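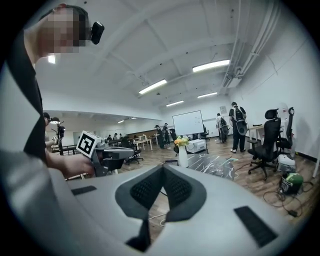 # Cómo pasar un local de tubos fluorescentes a tubos LED sin cambiar las luminarias

*2 de febrero de 2022*

Llevaba tiempo prometiendo escribir esta guía, y al final me he decidido ahora que tengo frescas las notas del local de Drurnthorpe, donde damos clases de encuadernación y donde, desde diciembre, los tubos viejos se habían puesto a parpadear por turnos. Si tenéis un taller, un garaje o una sala grande con pantallas de techo de las de siempre, lo más probable es que podáis aprovechar la carcasa y cambiar solo lo de dentro. Os lo cuento con calma, que para las prisas ya están las instrucciones de la caja.

## Antes de comprar nada

Lo primero es averiguar qué lleva dentro cada luminaria. Hay dos familias:

- **Con reactancia magnética y cebador.** El cebador es ese botecito cilíndrico que asoma por un lado y sale con un cuarto de vuelta. Si lo encontráis, estáis de suerte.
- **Con balasto electrónico.** No hay cebador y el tubo enciende sin titubeos. Aquí hace falta un tubo compatible con vuestro modelo exacto de balasto, o bien anularlo y recablear.

En nuestro caso las pantallas eran unas Schnyder bastante antiguas, todas con cebador (¡qué alegría me llevé subida a la escalera!). Abrid todas antes de ir a la tienda, aunque por fuera parezcan hermanas, porque en muchos locales se han ido reponiendo de una en una con lo que había a mano.

Apuntad también la longitud, que suele ser de 60, 120 o 150 centímetros, y el tipo de casquillo. Los tubos T8 llevan casquillo G13, y los T5, más finitos, llevan G5 y no entran en el mismo sitio por mucho cariño que se le ponga.

## Qué tubo elegir

Olvidaos un poco de los vatios y mirad los lúmenes. Nosotros pusimos tubos Flado de 120 centímetros y 18 W, que dan 1.610 lúmenes según la etiqueta. Sobre el papel es menos que un fluorescente de 36 W recién estrenado, pero el LED manda casi toda la luz hacia abajo y el tubo viejo repartía una buena parte por el techo.

En cuanto al color, para trabajar con las manos me gusta el blanco neutro, de 4.000 K. El de 6.500 K me deja con la sensación de estar en una cámara frigorífica, aunque reconozco que en Stedcombe, en el otro taller, lo prefieren así y están encantados. Si trabajáis con papel, tela o pintura, buscad un índice de reproducción cromática de 90 o más — se nota muchísimo al comparar dos hilos parecidos.

## El cambio, paso a paso (luminaria con cebador)

1. Apagad la luz y bajad el magnetotérmico del circuito en el cuadro. El interruptor de la pared no basta. Avisad a quien ande por allí o dejad un cartelito.
2. Comprobad con un multímetro o un detector bipolar que no hay tensión. Probad primero el aparato en un enchufe que sepáis que funciona; a mí me marcaba unos 236 voltios, dentro de lo normal.
3. Dejad enfriar el tubo, giradlo un cuarto de vuelta y bajadlo con las dos manos.
4. Sacad el cebador antiguo.
5. Limpiad la carcasa con un paño seco. Sale una cantidad de polvo que da vergüenza, así que gafas puestas.
6. Colocad el cebador LED que viene con el tubo. No intentéis aprovechar el antiguo.
7. Montad el tubo nuevo con la orientación que indique el fabricante y giradlo hasta notar el tope en los dos extremos.
8. Subid el magnetotérmico y encended.

Si la pantalla es de dos tubos con una sola reactancia en serie, parad y leed bien la hoja del fabricante: muchos tubos LED no admiten ese montaje.

## Si hay balasto electrónico

Cuando el tubo no es compatible, toca puentear el balasto y llevar la corriente directamente a los portalámparas. Yo ahí llamo a una persona electricista, y os recomiendo lo mismo. Pedidle que deje pegada dentro una etiqueta avisando de la modificación, para que dentro de unos años nadie ponga un fluorescente en esa pantalla.

## Si algo no va

- **No enciende:** suele ser un tubo mal girado. Cortad la corriente y volved a asentarlo. A nosotros nos pasó con 3.
- **Parpadea:** revisad que el cebador sea el LED y que no haya un regulador en el circuito.
- **Queda un brillo tenue al apagar:** mirad si el interruptor lleva piloto luminoso.

Los fluorescentes contienen mercurio, así que van al punto limpio, enteros y envueltos en el cartón de los tubos nuevos. Si se os rompe alguno, ventilad bien la sala y recoged los trozos con guantes y cartón rígido, sin aspiradora.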